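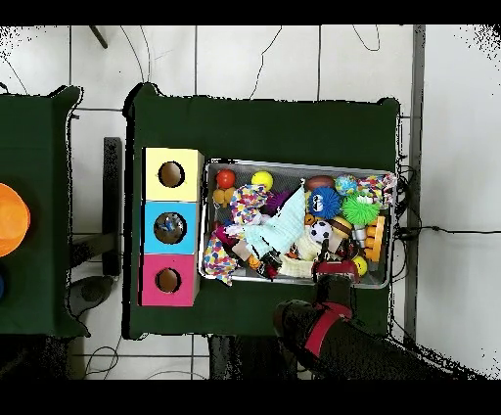

Trivton Reworks Toy-Sorting Cell After Camera Faults

OLTHAM -- Trivton has put its toy-sorting cell back in service after a May overhaul that changed how the station is set up each morning and who checks it at the end of the day.

The cell picks pet toys out of a shallow metal tray and places them in cardboard cubes, one color of cube for each group of toys. It had been stopping several times a shift with position errors. Technicians first suspected the arm, but a check of the joints found no wear outside limits.

The fault was traced to the camera mount, which had worked loose, and to a calibration file that had not been updated after the work table was moved. The mount was refitted with four new bolts and the camera was recalibrated at 13 points across the table. The old routine used fewer points and skipped the corners of the tray, where most of the missed picks occurred.

Trivton also changed the table covering. Both tables now have dark green cloth, which gives less glare under the overhead lights than the bare tops did. The cloth has to be pulled flat before each run -- a fold under the tray is enough to tilt it and throw off the height reading.

Soft toys remain the hardest items for the cell. Plush and rope pieces drape over one another and over the rim of the tray, and the gripper can bring up two at once. Balls are easier, though small ones tend to roll when a neighboring toy is lifted.

Under the new schedule, finger pads are wiped down after every 200 picks and replaced when the surface turns shiny. Lint is brushed from the gripper at the same time. Cables on the floor are to be checked for pinching at 4 p.m., before the cell is shut down.

The replacement mount was made by Sotomayor, a machine shop in Pakska that also supplies the cell's finger pads. Trivton said a second mount is on order and will be kept as a spare.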